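**Who moves first when two arms share a tray?**

Two arms on one table, both picking pencils into a purple tray. Do you set a rule for which one has the right of way, or just let the planner sort it out? 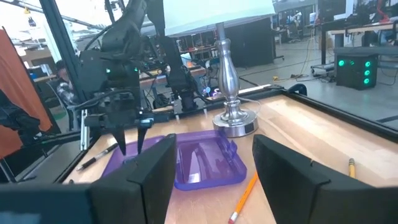
**Plilta**
Set a rule and write it down. One arm owns the space over the tray, the other waits outside it until it gets a clear signal. We keep 400 mm between wrists – more if cables hang low. Anyone sitting near the cell should know where the stop button is.

**Kobori**
planner is fine if you go slow

**Stistilent**
Slow doesn't replace a keep-out zone. Check it again every time a base gets moved. We skipped that in April and bent 2 fingertips.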